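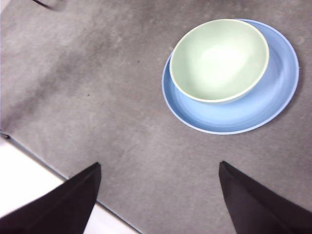

Page last changed: November

How Does a Robot Learn to Pick Up a Bowl?

Slowly, and with a lot of help.

You learned to pick up a bowl when you were very small, probably by dropping several. A robot learns from examples. An example is one try at a job, saved from start to finish: what the camera near the robot's hand saw, plus how the arm and its two black fingers moved.

At Dilleck, the person who makes the examples is Si-eun Gil. She steers the arm by hand controls while the computer saves everything, including her sighs. The green bowl goes on the blue plate, the plate goes on the gray cloth, and off she goes again. The learning program, called Jeltar, needs 2000 tries before it will even think about the job.

Why so many? Suppose the bowl sat in one spot every time. Jeltar would learn to grab that spot, bowl or no bowl, and look very sure of itself. So Si-eun moves the dishes between tries. Her record is 11 tries before she needed a snack.

Some tries go wrong, and those get a label saying so. Chia-jung Cheung checks the labels. She has watched one bowl get missed in more ways than you would believe.

Words to know
Gripper: a robot's hand, often with just two fingers.
Label: a note telling the computer what happened.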